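Plandow 4 Equatorial Platform
=============================

The Plandow 4 is a motorised equatorial platform for Dobsonian reflectors. It sits under the existing rocker box and turns the whole telescope about the polar axis, so that a star stays in the field of view without nudging the tube. It doesn't replace the telescope's own bearings. Pointing is still done by hand.

It is made at the Skakgate workshop and supplied assembled, tested and ready for levelling.

## Principle of operation

A Dobsonian moves in altitude and azimuth. Neither axis is parallel to the Earth's axis, so an object drifts out of a high-power eyepiece within a minute or two. The platform adds a third motion. Two curved sectors under the top board ride on rollers at the polar end, and a single pivot bearing carries the other end. The line through the pivot and the centre of curvature of the sectors points at the celestial pole. One roller is driven at the sidereal rate.

Tracking time is limited by the length of the sectors. The Plandow 4 tracks for 49 minutes from stop to stop. At the end of travel a limit switch cuts the motor, and the board is lifted slightly and returned to the start by hand or run back at rewind speed. The object then has to be found again, which with a finder at low power is a short job.

## Specifications

| Item | Value |
|---|---|
| Type | Twin vertical sector, roller drive |
| Tracking time per run | 49 minutes |
| Tracking rates | Sidereal, lunar, solar, custom |
| Motor | Stepper, belt reduction to roller |
| Encoder counts per run | 3,917 |
| Supply | 12 V DC, centre positive |
| Top and base boards | Birch ply, sealed |
| Sectors | Aluminium, ground and anodised |
| Feet | Three, adjustable, with locking collars |
| Latitude adjustment | About 4 degrees either side of the ordered latitude |

The sectors are cut for the customer's latitude. Please state it to the nearest degree when ordering, with north or south. Southern units have the drive direction reversed in the controller as well as the geometry, and a northern unit can't be converted by changing the setting alone.

## Load and balance

The centre of gravity of the telescope should lie on or close to the polar axis of the platform. If it lies well above the axis, the load on the drive roller changes through the run and the roller may slip near the stops. The order form asks for the height of the centre of gravity above the ground board. To measure it, remove the tube, balance it on a length of dowel, mark the point, and add the height of the altitude bearings. Then allow for the rocker box. An error of a few centimetres is acceptable.

Telescopes with a very low rocker box and a heavy mirror are the easiest to carry. Tall box designs with a long solid tube need a slightly deeper platform -- ask before ordering.

## Controller

The standard controller is the Hashemi hand unit. It has a four-button pad, a rate dial and a dimmable red display. The buttons give slow guiding in right ascension at half and double the sidereal rate, as well as rewind. The display shows the remaining run in minutes. There is no declination drive on the Plandow 4.

The custom rate is useful for comets and for trimming out small errors in alignment. It is held in memory when the supply is disconnected. The limit switch can't be overridden from the hand unit.
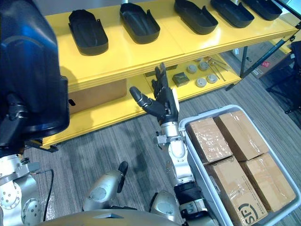

*Top shelf: black trays. Lower shelf: cardboard box.*

## Setting up

1. Place the base board on firm ground with the pivot end facing the equator. Paving is better than lawn. On soft ground, put a square of ply under each foot.
2. Level the base with the three feet, using the bubble set into the board. Tighten the collars.
3. Align in azimuth. For most visual work a compass corrected for local magnetic variation is good enough.
4. Fit the top board with the index marks lined up.
5. Lift the rocker box onto the top board so that its feet sit in the recesses, then fit the tube.
6. Connect the supply, choose a rate and press start.

With compass alignment, an object near the celestial equator can be expected to stay in a medium-power field for the full run. For planetary imaging, refine the azimuth by drift: watch a star near the meridian, note whether it moves north or south, and turn the base slightly until the motion stops.

## Care

Wipe the sectors and rollers with a dry cloth before each use. Do not oil or wax them. The drive depends on friction, and a film of lubricant will cause slip that looks like a motor fault. The pivot bearing is sealed and needs no attention.

Store the platform flat with the top board resting on its transit blocks. If left standing on the rollers for months at a time, the driven roller can take a small flat, seen as a periodic jump in the eyepiece. Replacement rollers are stocked.

## Options

- Hovthorpe wedge base, for moving a platform beyond its normal range of latitude adjustment
- Spare roller set with hex key
- Battery lead, cigarette-lighter plug
- Padded cover for the boards

## Ordering

Platforms are built in batches, and the next batch is to be cut in April. Send the latitude, the make or aperture of the telescope, its total weight, the rocker box diameter and the centre of gravity height. A drawing is returned for approval before any metal is cut -- changes after that point are charged.

Technical questions go to Phyllis Kershaw at the Skakgate workshop.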